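4. 후원자 기록의 자동 병합: 현장 적용과 결과

앞 장에서 다룬 문제를 다시 짚어 두자. 비영리단체의 후원자 관리 시스템에는 같은 사람이 여러 번 들어 있다. 온라인 결제로 한 번, 거리 모금 신청서로 한 번, 행사 참가 명단으로 또 한 번 등록되고, 이사를 하거나 전화번호를 바꾸면 기록이 하나 더 생긴다. 영리 기업의 고객 데이터에서도 흔한 일이지만, 후원자 데이터에는 익명 후원, 가족 명의 후원, 추모 후원처럼 이름과 돈을 낸 사람이 어긋나는 경우가 유난히 많다. 우리는 바로 이 점 때문에 이 주제가 흥미롭다고 생각했다. 일반적인 중복 제거 규칙을 그대로 옮겨 오면 부부의 기록이 하나로 합쳐지고, 어머니를 기리며 보낸 후원금이 어머니 본인의 정기 후원 내역에 섞여 들어간다.

이번 장에서는 두 단체, Kiani와 Lelamia의 시스템에 자동 병합 절차를 붙인 과정과 그 결과를 보고한다. 두 단체 모두 후원자 관리에 Parnix를 쓰고 있었으나 사용 방식은 크게 달랐다. Kiani는 정기 후원 비중이 높고 입력 창구가 하나로 모여 있다. Lelamia는 지역 모임마다 각자의 양식으로 명단을 받아 월말에 한꺼번에 올린다. 같은 소프트웨어 안에 이만큼 다른 데이터가 들어 있다는 사실은 우리에게 큰 행운이었다. 절차 하나를 전혀 다른 두 환경에서 시험해 볼 수 있었으니 말이다!

4.1 연결 구조

병합 후보를 찾는 일은 Skastex가 맡는다. Skastex는 Parnix에서 변경된 기록만 받아 후보 쌍을 만들고, 쌍마다 점수를 매긴 다음 결과를 검토 대기열로 돌려보낸다. 원본 기록에 직접 쓰는 권한은 주지 않았다. 병합 명령은 언제나 Parnix 쪽에서 실행되며, 실행 직전의 두 기록은 별도 테이블에 통째로 보관된다. 되돌리기가 필요하면 이 사본에서 복원한다.

한 번의 야간 실행에서 처리하는 변경 기록은 2000건으로 제한했다. 처음에는 제한을 두지 않았는데, Lelamia가 월말 명단을 올린 날 밤에 대기열이 너무 길어져 다음 날 담당자들이 손을 대지 못했다. 상한을 넘긴 기록은 다음 실행으로 넘어가고, 넘어간 기록이 늘 앞줄에 선다. 단순한 장치지만 효과는 뚜렷했다. 담당자들은 아침에 대기열을 열었을 때 그날 안에 끝낼 수 있는 양만 보게 되었고, 검토를 미루는 일이 눈에 띄게 줄었다.

필드 정리는 점수 계산 전에 이루어진다. 전화번호에서 구분 기호를 없애고, 도로명주소와 지번주소를 한 형식으로 맞추고, 이름 뒤에 붙은 직함과 호칭을 떼어 낸다. 영문으로 입력된 한국 이름은 가능한 한글 표기 여러 개로 펼쳐 비교한다. 마지막 규칙은 계획에 없었던 것으로, 해외 거주 후원자의 기록을 살피다가 추가했다. 같은 성이 서너 가지 로마자로 적혀 있는 명단을 보고 나니 넣지 않을 수가 없었다.

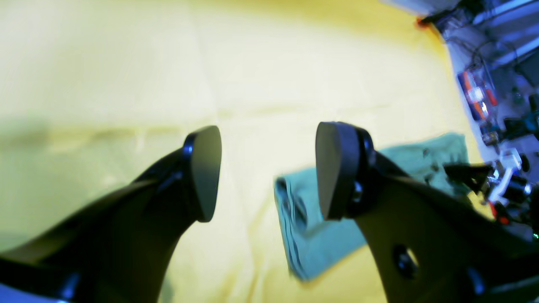
4.2 판정 기준

점수는 세 구간으로 나눈다. 높은 구간의 쌍은 자동으로 병합하고, 중간 구간은 사람이 판정하며, 낮은 구간은 버린다. 여기까지는 기존 연구와 다르지 않다. 우리가 바꾼 부분은 구간 경계를 정하는 방법이다.

경계값은 보통 정밀도와 재현율을 보고 고른다. 그런데 후원자 데이터에서는 두 종류의 오류가 치르는 대가가 서로 다르다. 중복을 놓치면 감사 편지가 두 통 간다. 민망하고 우편료가 아깝지만 대개는 그것으로 끝난다. 반대로 서로 다른 두 사람을 합치면 기부금 영수증이 엉뚱한 이름으로 발급되고, 수신 거부를 요청한 사람에게 전화가 가고, 앞에서 말한 추모 후원 같은 경우에는 유족에게 깊은 상처를 줄 수 있다. 그래서 우리는 잘못된 병합에 훨씬 무거운 비용을 매기고, 비용의 합이 가장 작아지는 지점을 경계로 삼았다.

비용의 무게를 정하는 일은 두 단체의 실무자들과 함께 했다. 이 과정은 연구 전체에서 가장 즐거웠던 시간으로 기억에 남는다. 실무자들은 숫자를 묻는 질문에는 머뭇거렸지만, 구체적인 상황 두 개를 나란히 놓고 어느 쪽이 더 곤란한지 물으면 거침없이 대답했다. 더구나 그 대답이 사람마다 꽤 일관되었다. 상황 쌍을 비교한 응답에서 무게를 거꾸로 계산하자, Kiani와 Lelamia의 값은 순위가 같고 크기만 조금 달랐다. Lelamia 쪽이 수신 거부 위반을 더 무겁게 보았는데, 지역 모임에서는 담당자와 후원자가 서로 얼굴을 아는 사이인 경우가 많기 때문이라는 설명을 들었다.

경계값을 조정하는 데에는 두 단체의 기록에서 뽑은 600쌍을 사용했다. 표본은 점수 구간별로 고르게 추출했으며, 가족 명의와 추모 후원 표시가 있는 기록이 빠지지 않도록 층을 따로 두었다. 이렇게 정한 경계는 Parnix의 기본 중복 규칙보다 자동 병합 구간이 좁다. 사람이 볼 몫이 늘어나는 셈이어서 실무자들의 반응이 걱정스러웠지만, 실제로는 오히려 환영받았다. 기본 규칙을 쓰던 때에는 잘못 합쳐진 기록을 뒤늦게 풀어내는 일이 훨씬 힘들었다는 것이다.

다음 네 가지 경우에는 점수와 관계없이 자동 병합을 막는다. 두 기록의 생년월일이 모두 있고 서로 다른 경우, 한쪽에만 사망 표시가 있는 경우, 수신 동의 상태가 충돌하는 경우, 같은 주소에 성이 같은 기록이 셋 이상인 경우이다. 마지막 조건은 다세대 가족이나 공동체 시설을 염두에 둔 것이다.

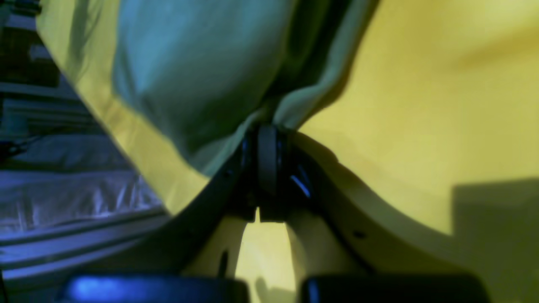 현장 평가

평가는 3월에 시작했다. 조정용 표본과 겹치지 않는 2533쌍을 골라 두 명의 검토자가 서로의 답을 보지 않고 판정하게 했고, 의견이 갈린 쌍은 세 번째 검토자에게 넘겼다. 검토자는 모두 해당 단체의 후원자 응대 경험이 있는 실무자이다. 외부 인력에게 맡기는 방안도 검토했지만, 후원자의 말투와 메모를 읽어 내는 능력은 현장 경험에서 나온다고 판단했다.

두 검토자의 판정이 갈린 쌍은 139쌍이었다. 우리는 이 쌍들을 하나하나 읽었고, 솔직히 말해 논문의 나머지 전부를 여기에 할애하고 싶을 만큼 배울 것이 많았다. 의견이 갈린 까닭은 대부분 정보 부족에 있었다. 이름과 휴대전화가 같은데 전자우편 주소가 다르고 다른 정보가 비어 있으면, 한 검토자는 같은 사람으로 보고 다른 검토자는 부모가 자녀 이름으로 신청했을 가능성을 떠올렸다. 어느 쪽이든 충분히 납득할 만했다.

메모 필드가 판정을 뒤집은 사례도 여럿 있었다. 점수만 보면 거의 확실한 중복인데, 메모에 "동생분이 대신 통화, 연락처 공유"라고 적혀 있는 식이다. Skastex는 메모를 읽지 않으므로 이런 단서를 활용하지 못한다. 사람은 이 한 줄을 보고 바로 판단을 바꾼다. 우리는 메모의 내용을 점수에 넣는 대신, 비어 있지 않은 메모가 있으면 자동 병합을 보류하고 검토 화면 맨 위에 메모를 띄우도록 했다. 구현에 든 노력이 무척 적었던 데 비해 검토자들이 가장 반긴 변경이었다.

단체별로 보면 Kiani에서는 의견 불일치가 적고 유형도 단순했다. 정기 후원 계좌라는 강한 단서가 있기 때문이다. Lelamia에서는 훨씬 다양한 유형이 나왔다. 행사 참가 명단에 별명이 적힌 경우, 회비를 대표 한 사람이 모아 낸 경우, 같은 번호를 모임 전체의 연락처로 적은 경우 등이다. 공용 번호는 특히 까다로웠다. 전화번호는 보통 가장 믿을 만한 필드로 취급되지만, 여러 사람이 공유하는 번호에서는 그 믿음이 곧바로 오류가 된다. 이후 버전에서는 같은 번호를 쓰는 서로 다른 이름의 수를 세어, 많을수록 전화번호의 기여도를 낮추었다.
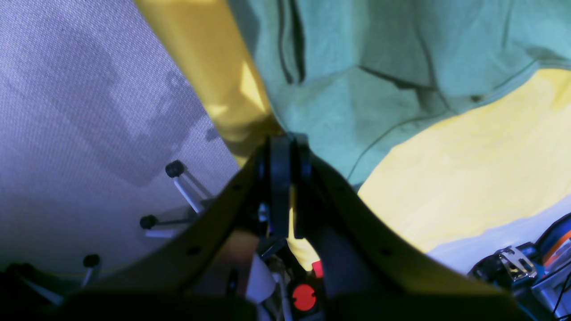 4.4 실무에 나타난 변화

정량 지표만으로는 이번 적용의 성과를 다 전하기 어렵다. 우리가 무엇보다 반갑게 본 변화는 담당자들이 데이터를 다루는 태도였다. 적용 전에는 중복을 발견해도 그냥 두는 일이 많았다. 병합 단추를 잘못 누르면 되돌릴 수 없다는 불안이 있었고, 과거에 실제로 기록을 잃어버린 경험도 있었다. 사본 보관과 복원 기능이 생긴 뒤로는 대기열 밖에서 스스로 찾아낸 중복까지 검토에 올리는 담당자가 늘었다. 되돌릴 수 있다는 사실 하나가 이렇게까지 사람을 적극적으로 만들 줄은 미처 몰랐다!

영수증 발급 시기의 업무도 달라졌다. 1월은 두 단체 모두에게 가장 바쁜 달인데, 예전에는 후원자가 전화로 누락을 알려 오면 그때마다 기록을 찾아 합쳐야 했다. 병합이 연중 꾸준히 이루어지면 이 작업은 여러 달에 걸쳐 나뉜다. 다만 우리의 관찰 기간에는 발급 시기가 온전히 포함되지 않으므로, 업무량이 얼마나 줄었는지는 다음 연구에서 따져 보아야 한다.

뜻밖의 쓰임새도 나왔다. Lelamia의 한 지역 모임은 검토 대기열을 신규 담당자 교육에 쓰기 시작했다. 기록 두 개를 놓고 왜 같은 사람인지, 왜 아닌지를 이야기하다 보면 입력 규칙이 왜 필요한지 저절로 드러난다고 한다. 교육에 쓸 때에는 이름과 연락처를 가린 사본을 사용하도록 권고했고, Parnix의 권한 설정에서 교육용 역할을 따로 만들었다.

물론 불편도 있었다. 검토 화면이 휴대전화에서는 두 기록을 나란히 보여 주지 못해, 이동 중에 처리하려던 담당자들이 곤란을 겪었다. 또 보류 사유가 짧은 코드로만 표시되어 처음 보는 사람은 뜻을 알기 어려웠다. 코드는 문장으로 바꾸었으나 휴대전화 화면 문제는 아직 해결하지 못했다.
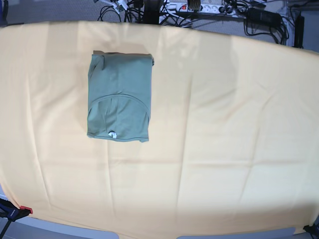
그림 1. 연노란색 천 위에 개어 놓은 올리브그린색 티셔츠.

4.5 한계와 남은 과제

두 단체의 결과를 비영리 부문 전체로 넓혀 말할 수는 없다. 규모가 더 작은 단체에서는 검토를 맡을 사람이 한 명뿐인 경우가 흔하고, 그런 곳에서 이중 판정은 현실적이지 않다. 우리는 한 사람이 시간 간격을 두고 같은 쌍을 다시 판정하는 방식을 시험하고 있으며, 초기 반응은 상당히 고무적이다.

둘째로, 가구 단위의 관계를 다루는 방법이 부족하다. 지금의 절차는 두 기록을 합칠지 말지만 묻는다. 부부나 부모 자녀로 판정된 쌍은 "다른 사람"으로 분류되고, 그 관계에 관한 정보는 버려진다. 검토자가 애써 알아낸 사실을 버리는 셈이라 무척 아깝다. 병합과 분리 사이에 "연결"이라는 세 번째 답을 두고, 연결된 기록끼리는 우편물만 묶어 보내는 설계를 구상하고 있다. 이때 가족 사이라도 후원 내역은 서로 보이지 않아야 한다는 요구가 양쪽 단체에서 똑같이 나왔다.

셋째로, 동의 상태의 충돌을 푸는 규칙이 지나치게 보수적이다. 현재는 두 기록 가운데 하나라도 수신 거부이면 사람이 확인할 때까지 멈춘다. 안전하지만 대기열의 상당 부분이 여기에서 생긴다. 동의가 기록된 시점과 경로를 함께 보면 더 빨리 처리할 수 있는 경우가 많을 것이다. 문제는 Lelamia의 오래된 명단에 시점이 남아 있지 않다는 점이다. 시점이 없는 동의를 어떻게 취급할지는 기술보다 정책에 가까운 물음이어서, 두 단체의 개인정보 담당 부서와 논의를 이어 가고 있다.

마지막으로 입력 단계의 개입을 시험해 보고 싶다. 신청서가 들어오는 순간 후보를 보여 준다면 애초에 생기지 않을 중복이 많다. 그러나 거리 모금 현장에서 후원자를 앞에 두고 기존 기록을 띄우는 것은 사생활 면에서 조심스럽다. 화면에 이름이나 금액을 드러내지 않고 비슷한 기록이 있는지만 알려 주는 시제품을 만들었고, 5장에서 그 설계를 자세히 설명한다.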